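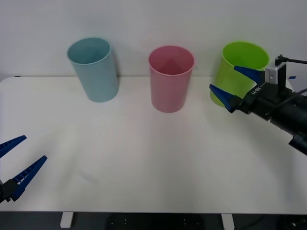 3. 컵 씻기와 보관

Amum 플라스틱 컵은 사용 전에 한 번 씻어 주십시오. 용량은 색상과 관계없이 모두 251 ml입니다.

3.1 첫 세척
1. 컵에 붙은 라벨을 떼어 냅니다. 접착제가 남으면 식용유를 조금 묻혀 닦습니다.
2. 중성세제를 푼 미지근한 물에 컵을 담그고 부드러운 스펀지로 안쪽부터 닦습니다.
3. 흐르는 물로 헹굽니다. 입이 닿는 테두리는 손가락으로 문질러 세제가 남지 않게 합니다.
4. 마른 행주 위에 엎어 물기를 뺀 다음 안쪽을 닦습니다.

주의: 철 수세미와 연마제가 든 세제는 쓰지 마십시오. 표면에 흠집이 생기면 색이 배기 쉽습니다.

3.2 식탁이나 선반에 놓기
1. 놓을 자리를 닦고 물기를 없앱니다.
2. 컵은 입구가 위로 오게 하여 벽 쪽에 한 줄로 세웁니다. 바닥보다 입구가 넓으므로 테두리끼리 닿지 않을 만큼 사이를 둡니다.
3. 여러 사람이 쓸 때는 하늘색, 분홍색, 연두색처럼 색을 나누어 정해 두면 섞이지 않습니다.
4. 하루 이상 쓰지 않을 컵은 엎어 두거나 덮개를 씌웁니다. 덮개는 별매품입니다(지름 86 mm용).

참고: 겹쳐서 보관할 때는 완전히 마른 컵만 겹치십시오. 컵이 서로 끼어 빠지지 않으면 바깥쪽 컵을 미지근한 물에 잠시 담갔다가 천천히 돌려 뺍니다. 비틀거나 바닥을 두드리지 마십시오.

3.3 사용상 주의
- 전자레인지와 오븐에 넣지 마십시오.
- 끓는 물을 바로 붓지 마십시오.
- 식기세척기를 쓸 때는 위 칸에 넣고 건조 기능을 끕니다.
- 커피나 토마토 주스를 담은 뒤에는 바로 헹구십시오. 얼룩이 남으면 물 400 ml에 베이킹소다 한 큰술을 풀어 컵에 채우고, 하룻밤 둔 뒤 헹굽니다.
- 금이 가거나 테두리가 깨진 컵은 사용을 중지하십시오.

낱개 교환용 컵의 주문 방법은 46쪽을 보십시오.

개정일: 2025년 5월 4일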